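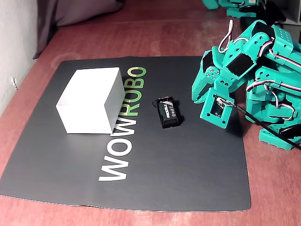
What should I ask at a robot arm demo?

Our library in Sillholm has an open day on Thursday and one of the tables is going to have a little teal arm like the one in my photo, with the battery and the white box. I've never been to one of these. Are beginners welcome to ask stuff, and can my kid (she's 13) have a go? I don't want to stand there nodding like I do at the car shop.

2 answers

Go early! I went to the one at Zornau in July and by lunch the line was 62 people long, I know because they handed out paper numbers. I asked how the arm knows where the battery is and got a really good ten minutes on the camera down by the jaw. Ask them to move the box to a new spot and run it again, that was my favorite part. Ours got it in the box on the third try and the whole table cheered. Kids could drive it at Zornau but you had to put your name on a sheet, so look for the sheet first.

Also ask what those motors cost to replace. My brother-in-law built an arm from a kit and went through a bunch of them.

Posted by Csizmadia

depends who's running it. the Zinderska one was all slides and they ran the arm twice. bring water, those rooms get warm

Posted by user in Zornau

Comment from asker: Thank you both, will look for the sheet. Is parking free?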